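Clarska Fund, second grant year: how we're getting on in Hurnport
2026-03-02

Dear Delia,

Thank you for being so patient with us over the winter! I know you wanted this sooner, but I held it back until the Mendcombe readers had finished their first full set of tapes, and I'm glad I did. We now have 87 of the old harbor interviews typed up and checked, with 23 still to go, and the ones that remain are mostly the long, mumbly ones (the Arancibia brothers talk over each other for most of an hour, bless them).

Geum-ok Noh has taken over the name index, which had gotten into a sorry state after August. She has it up to 1133 entries and has sorted out the two boats called Marigold that we'd been treating as one. We did overspend a little on postage, and I've moved money from the printing line to cover it, as you and I discussed on the phone.

Families have been wonderful about permissions. We're still waiting on 11 signed forms, and I'll be writing to those folks again this month.

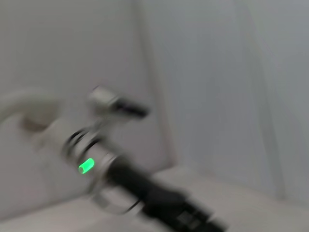 Will the typed interviews be free for anyone to read?

Every interview with a signed form will be free to read at the Hurnport library, and families get their own paper copy.

I'll send the budget sheet separately, once the bank statement comes.

With warm regards,
The Hurnport Tapes Project

Comments (3)

ruthie_m: My uncle is on one of these! Where do I send his form?

Harborside Pat: There were three Marigolds, you know.

geumok.n: Pat, please call me about the third one.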